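이스테티, 아스트몬트 공장 조립 라인에 핀 삽입 자동화 셀 ‘파유’ 도입
“사람은 그대로, 손목 통증만 줄일 계획”

2025년 9월 13일

산업용 커넥터 제조사 이스테티(Istetti)는 아스트몬트(Astmont) 공장의 소형 부품 조립 라인에 자동화 셀 ‘파유(Paju)’를 도입한다고 밝혔다. 회사는 이번 발표에 ‘혁신’이라는 단어를 쓰지 않기로 했으며, 방금 쓴 것이 마지막이다.

파유가 맡는 일은 단순하다. 모양이 제각각인 핀과 블록을 집어 제 구멍에 꽂고, 다시 뽑아 받침대에 세운다. 유아용 장난감 상자에 적힌 설명과 별로 다르지 않지만, 같은 동작을 근무 시간 내내 되풀이해 온 조립반 직원들은 이 비유에 웃지 않았다. 지난 7월 실시한 사내 설문에서 조립반 응답자의 85퍼센트가 가장 넘기고 싶은 업무로 핀 삽입을 꼽았다. 나머지는 재고 조사를 꼽았는데, 이 문제는 아직 해결책이 없다.

회사는 실제 제품을 맡기기에 앞서 모양 맞추기 블록으로 파유를 훈련하고 있다. 집는 각도, 내려놓는 위치, 구멍을 찾는 순서를 하나씩 익히는 과정이다. 커넥터 핀은 한번 휘면 폐기해야 하지만 연습용 블록은 그렇지 않다는 점을 재무팀이 특히 반겼다.
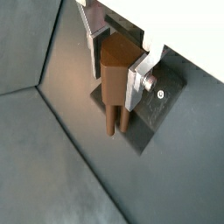
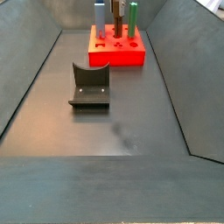 아스트몬트 공장의 파유 훈련 작업.

훈련 담당은 외부에서 뽑지 않았다. 조립반에서 2명이 자리를 옮겨 파유의 동작을 지켜보고, 잘못 집은 경우를 골라내고, 다음 연습 과제를 정한다. 두 사람의 새 직함은 ‘셀 운영 담당’이다. 인사팀이 처음 제안한 직함은 ‘휴먼-로봇 협업 코디네이터’였으나 명찰에 들어가지 않아 철회됐다.

오트 스트라즈드스(Ott Strazds) 생산 담당 이사는 “로봇이 오면 모두 창의적인 일을 하게 된다는 말은 저도 여러 발표회에서 들었다”며 “우리 직원들이 원한 것은 창의적인 일보다 손목이 안 아픈 일이었고, 퇴근길에 장바구니를 들 힘이 남아 있는 것이었다”고 말했다. 그는 이어 “파유는 아직 신입사원이다. 느리고, 가끔 엉뚱한 곳을 오래 들여다본다. 다만 신입사원과 달리 회식에 부를지 말지 고민할 필요가 없다”고 덧붙였다.

이번 도입으로 조립반의 근무 방식도 달라진다. 핀 삽입을 계속 맡는 직원의 연속 작업 시간은 40분으로 제한되며, 이후에는 검사나 포장 업무로 교대한다. 그동안 교대는 반장의 재량이었고, 바쁜 날에는 재량이 잘 발휘되지 않았다. 셀을 멈출 권한은 조립반 전원에게 있다. 정지 사유를 적는 양식은 한 줄짜리로, “이상해 보여서”라고만 써도 접수된다.

이스테티는 자동화를 이유로 한 감원 계획이 없다고 밝혔다. 비슷한 문장이 실린 보도자료를 직원들도 읽어 본 적이 있다는 점을 감안해, 회사는 해당 내용을 노사 합의서에 넣고 휴게실 게시판에 사본을 붙였다. 구내식당 메뉴표보다 눈에 덜 띈다는 지적이 있어 두 게시물의 위치는 맞바꿨다.

직원 교육은 사내 교육장 ‘힐라리(Hillari)’에서 진행한다. 과정은 2단계로, 앞 단계에서는 셀의 정지와 재가동을, 다음 단계에서는 훈련 과제를 짜는 법을 다룬다. 교육은 근무 시간으로 인정되며 수료 시험은 없다. 사무직도 신청할 수 있으나 조립반이 우선이다.

파유가 실제 커넥터 생산에 투입되는 시점은 정해지지 않았다. 조립반과 품질팀이 모두 동의해야 투입할 수 있고, 품질팀은 지금까지 무엇에도 빨리 동의한 적이 없다.

이스테티 소개
이스테티는 산업 설비용 커넥터와 소형 접속 부품을 설계하고 생산한다. 조립과 최종 검사는 아스트몬트 공장에서 이뤄진다.

문의: 이스테티 홍보팀
공장 취재는 사전 신청을 받는다. 조립반 인터뷰는 교대 시간에 맞춰 진행하며, 본인이 원하지 않으면 진행하지 않는다.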